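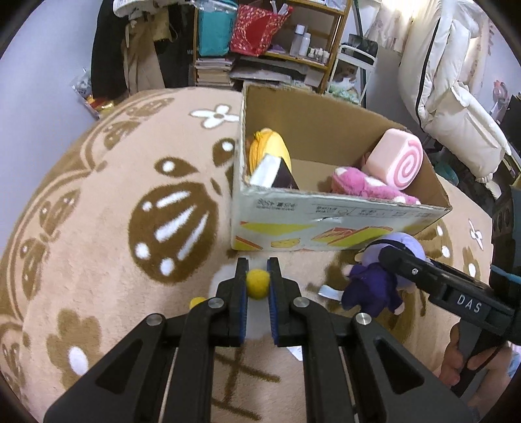
Last changed: March

Speaker notes, Getico track, slot 2

Open on the toy pickup and leave it up. Ask the room what the task is. Most will say "put the toys in the box." Fine, but the pom-pom between the fingers is tiny and the plush doll over by the other gripper is a different problem altogether. Do both count as the same skill? Our labels say yes. I doubt it.

Then the numbers. Target was 1000 demos. We logged 930. After I threw out the ones with no clear start or end, Durkine had 297 left to train on. Pause here, let them do the subtraction.

Expect someone to say more homes will fix it. Maybe. Ask what "more" means if every rug is fluffy and every hand belongs to the person who wrote the instructions.

Skip the Predus comparison if time is short. Their success rate is scored by their own team and I can't reproduce it.

If asked about hand-held grippers: cheap, quick, and people move them like people. Whether an arm can follow is still open. Don't promise anything for Ruggiero.

Questions at 3:40.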